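Drustcombe officer suspended without pay over jail booking delays

December 28, 2018

A Drustcombe police sergeant has been suspended without pay for nine days after an internal review found that people arrested on minor charges were held past the city's time limit before being booked, the department said.

Sgt. Fredy Sotelo, who supervised the overnight booking desk, will also be moved to a patrol assignment when he returns in January. He was not charged with a crime.

The review looked at 3,924 bookings and found 148 in which a person waited longer than city rules allow. Most of those arrests were for trespassing, unpaid fines or driving with a suspended license.

"People have a right to be processed on time, and in these cases they weren't," Police Chief Nelly Marulanda said in a written statement. "The sergeant was responsible for that desk."

Sotelo's attorney, Jhonatan Quispe, said his client will appeal. He said the overnight shift was short of staff for most of the period and that Sotelo had asked for help in writing more than once.

"He sent the emails. We have the emails," Quispe said. "Now he is the only one being punished."

The department did not answer questions about the emails. A spokeswoman said no other officers are under review.

The delays came to light after Iara Cisternas, a public defender, filed a complaint on behalf of a client who was picked up near Grurevine Avenue over an unpaid parking fine. According to the complaint, the man was kept in a holding room overnight and missed a work shift. He was later released and the fine was settled.
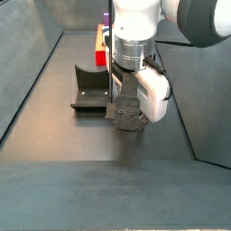

Cisternas said her office is still going through the list of names and expects to contact everyone on it - including several people who have since moved out of the county.

City Council member King-fai Tang said he wants the full report made public. The department has released only a summary, with the names of staff removed.

The council is expected to take up the request at its first meeting in January. Sotelo's appeal will be heard separately by the city's personnel board.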